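Subject: Re: [bradatthorpe-swap] Washing black cotton without it going gray

From: Rhonda Hawthorne
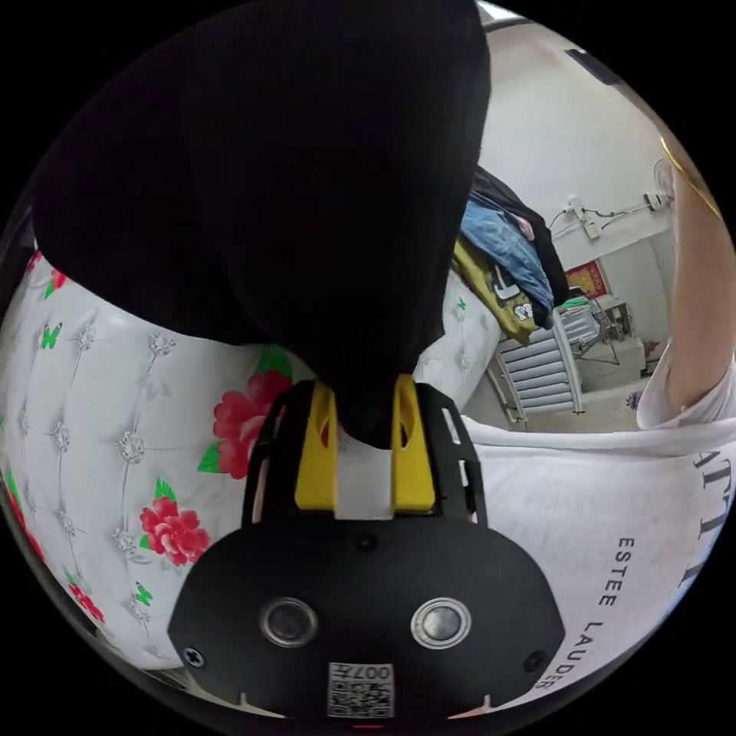 Black fabric, hanging.

Normand Lemieux wrote:
> I have now ruined 2 pairs of black pants and a shirt I was fond of.
> Everything comes out the color of a wet sidewalk. My machine is a
> Plarnel, the one with 18 programs, and I have tried most of them.
> My sister says vinegar. The man at the hardware store says salt.
> Is either of them right, or should I just start wearing gray?

Normand,

Your sister and the man at the hardware store can both go home. Salt helps when you are dyeing something, in a pot, with dye. Once the color is in, a handful of salt in the wash gives you salty water. Vinegar will do a bit against soap left in the cloth, and half of what people call fading is just that – soap and fuzz sitting on top of perfectly good black.

So before you mourn the shirt, run it again with no detergent at all and look at it in daylight. If the gray is patchy or chalky, you may get most of it back. If it is even all over and worst along the seams, the dye has left town.

For the pants you still own: inside out, cold, the shortest program, and half the detergent you think you need. Pay no attention to the line on the cap. It was drawn by people who sell detergent. Keep towels out of the load. I once washed a black skirt with a bath mat and wore the result to a funeral, where it was noticed.

As for those 18 programs, I had a Plarnel for years and used 2 of them. One was called Mixed Daily and took longer than my drive to Mabaso. Check your spin speed while you are in there. Mine came set at 800 and I left it alone, and my clothes did fine.

Hang things in the shade. Sun on black cotton does more damage in an afternoon than a month of washing, and by May that side yard of yours is a toaster.

If all else fails, Lotach still has the black dye in the small box, next to the shoelaces. Wear gloves, and don't do it in the bathtub if you rent.

Rhonda

P.S. Whoever borrowed my drying rack in the spring, I would like it back, with all its legs.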